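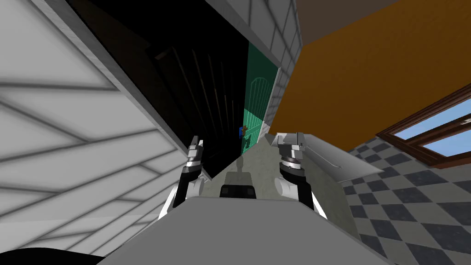 The house that was always nearly sold

Home Features Property Money Travel

Last updated: September 7, 2020

Reading time: 4 minutes

Gurthorpe has 268 houses, one shop and, if you believe the brochures, a housing boom. I have been hearing about the boom for three years. The shop has changed hands twice in that time and the bus has stopped coming after six.

The claim comes from Baptista, a lettings and sales firm that opened on the high street last December and has since put its boards outside a good many front gates. Its line is that people are leaving the cities for good, that they want brick and a bit of garden, and that anyone who waits will pay more. I asked how many had moved to Gurthorpe so far. The answer was nine households. I asked how many of those had bought. That figure, I was told, was still being put together.

What the firm does have is a great deal of material for people who have never set foot in the village. You can look round a house from your sofa now, doorways, walls and all, without smelling the damp or hearing the quarry lorries. I can see the appeal. I can also see why a seller might prefer it.

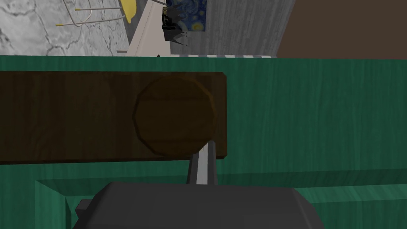
Green and brown: wood surfaces in a computer-rendered view.

Tomos Pumphrey has lived on the lane behind the chapel for most of his life and keeps the sort of records that estate agents do not. By his notebook, 55 houses in the parish have been advertised since the talk began, and a fair few of those went up, came down and went up again at a different price. One cottage has been "under offer" so long that its board has faded. He thinks the same handful of sales is being announced over and over, and having gone through the pages with him at his kitchen table, I find it hard to disagree.

Then there is the rent. A two-bedroom terrace near the shop is listed at £1,253 a month. Nobody I met who works locally could pay that, and the firm would not say who was.
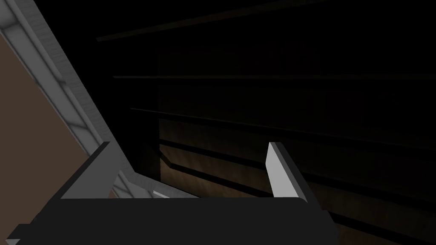 Kaiwen Xiao takes a kinder view, and told me that villages like this one have been written off so often that a little overselling does no harm, so long as a few families come and stay. Perhaps. But the school needs pupils now, and a brochure does not fill a classroom. I shall go back when the sales figures are ready, and I have asked to see the addresses as well.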